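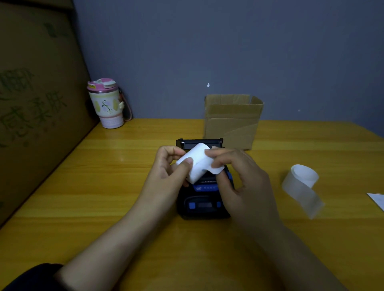 Workshop notebook, Bivolcombe repair and labeling bench
Thu 15 February

Subject: paper loading procedure, portable thermal printer

The purpose of this entry is to set down how paper is to be loaded in the portable printer used for intake slips. The question has come up at two handovers, and the leaflet supplied with the unit covers it in a single drawing that most of us have found hard to follow. Etelka Bíró read the draft and her corrections are included.

Loading

1. Switch the printer off and clear the desk in front of it. Work at the yellow desk, where the light is good and a dropped roll will not go far.

2. Open the lid fully. The black hinged bar should stand clear of the compartment. Do not hold the lid back with a finger while loading.

3. Remove the old core and any scraps. Paper dust may be brushed out with the soft brush. Compressed air is not to be used.

4. Take the new roll by its two ends, one hand to each end. Peel back the glued first turn and discard it, then unwind a short tail.

5. Lower the roll into the compartment with the tail coming over the front of the printer. The coated side must face the print head. If there is any doubt, draw a fingernail across the paper: the coated side takes a dark mark.

6. Keep the tail straight across the serrated edge while closing the lid. Press both sides of the lid down together. A lid closed on one side only will feed at a slant.

7. Switch on, feed a little paper, and tear against the serrated edge. Print one test slip and paste it in this book.

Observations

Blank slips. Of the faults entered since July, the most common was a blank slip, and in every case the roll had been put in the wrong way around. The printer feeds normally when this happens and shows no error, so a whole run can be lost before anyone looks at the output. The test slip in step 7 is therefore required at every change of roll, including a change made in the middle of a batch.

Slanted feed. Slip 264 came out with the last characters of each line missing. Noémi Jakab reopened the lid, reset the tail and reprinted the slip under the same number. The faulty copy was marked void and filed behind the good one. Please follow the same practice – do not assign a new number to a reprint.

Faded print. Slips kept in the window tray for the Bodnár job had faded badly by the time they were collected. Thermal slips are to be kept in the drawer, away from the window and away from plastic sleeves. Where a record must last, copy the entry by hand onto the card. This applies to the whole Branilari clock series, including the 1895 movement, for which the slip was the only note of the condition on arrival.

Supplies

Rolls are ordered from Kustico in packs of 20. The last order was short by one roll and a credit has been requested. Narrow rolls left over from the old printer must not be used up in this one; they wander in the compartment and the edge of the paper tears. Etelka has put them aside for bench notes.

Slips are numbered in blocks of 100. The person who finishes a block writes the closing number inside the front cover of the intake file and initials it.

Outstanding

Cleaning of the print head has not yet been tried. Noémi will check which cleaning pen is suitable and enter the result on the next page.

Test slip from the present roll pasted opposite. Print even across the full width, left margin slightly wide. No adjustment made.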